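Recording lace demonstrations with the hand-held gripper

These steps cover one recording session for the lacing set at the Dorkmont bench. Allow yourself 18 minutes to set up the first time.

1. Put the shoe on the bench with the toe pointing away from you. Leave the laces as they fall. Do not tidy them between takes, as the Zelia model needs to meet them in different tangles.

2. Start the recorder and hold the gripper still for four seconds with the fingers open. Neagu, our labelling script, uses that pause to find the start of each take.

3. Move in slowly from the front. Keep the eyelets and the finger plates in view together for as long as you can — most rejected takes fail here.
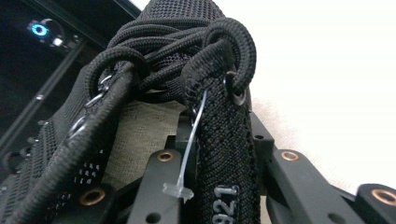 Close view of a black knit shoe, with the finger plates near the lacing tab and its zip tie.

4. Close on one strand only. If you catch two, open the fingers, back off and try again without stopping the recorder. Recoveries are kept and tagged separately.

5. Pull until the strand is taut, hold for a moment, then let go and withdraw along the path you came in on.

6. Stop the recorder. Give the take a mark of good, recovered or spoiled before you start the next one.

Record 9 takes per shoe, then change the shoe or turn it. Dark laces on dark fabric are hard for the model to separate, so check a few takes at full size before uploading to Tendier. If the strands run together on screen, raise the bench light and repeat the batch.

The set held 1712 takes at the last count. The next training run is in September.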